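Week 4: Why Your Coffee Tastes the Way It Does (Extraction, Part One)

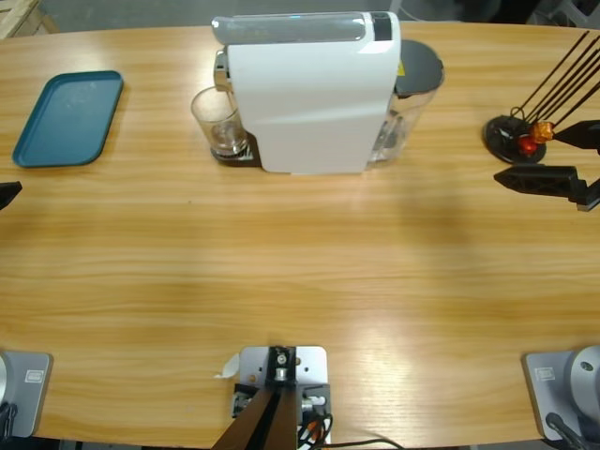 Page last changed: October, after the Tuesday section

Okay, welcome back! Last week we got as far as roasting and then ran out of time, so these notes pick up right where the beans are brown, cooled and ready to grind. If you missed it, the roasting handout is still up on the Lukumay page and you'll want the part about gas escaping from fresh beans, which I'm going to lean on a bit further down.

So, extraction. All it means is water pulling stuff out of ground coffee. The stuff comes out in a rough order: the sour, fruity acids first, then the sugars and the caramel-ish flavors, and then the bitter, woody things that hang around at the end. Stop too early and you get a thin, sour cup. Go too long and it's harsh and dry on the tongue (you know that diner pot at three in the afternoon? that's partly this, and partly the hot plate).

What can you change? Mostly grind size, water temperature, time, and how hard you push the water through. Grind is the one I'd play with first. Finer grounds have more surface for the water to get at, so everything happens faster. Espresso uses a fine grind and high pressure and is finished in under a minute. A French press uses a coarse grind, no pressure to speak of, and sits there for a few minutes. Cold brew goes all night -- and still comes out mellow, as cold water is slow at dissolving the bitter things.

Capsule machines take nearly all of those choices away from you. The dose and the grind are settled at the factory, and you pick a button. I used to be a terrible snob about this! I've softened. A sealed capsule keeps air away from the coffee, and stale coffee is a much bigger problem in most kitchens than a slightly wrong grind.

Back to the gas. Very fresh beans foam up when hot water hits them, and the bubbles keep the water from soaking in evenly. So with a pour-over you wet the grounds, wait half a minute, then carry on. People call that the bloom.

For section, please taste the Arirwood and the Clendine side by side, same grind, same water. Write down what you notice before you talk to your neighbor, please, I mean it -- one loud person saying "blueberry" and the whole table tastes blueberry. The Dendusano is optional. It's a dark roast and it'll flatten your tongue, so leave it for last.

Reading for next time is chapter 5, the water chemistry one. Skip the tables if they scare you and come back to them after class. Bring a mug.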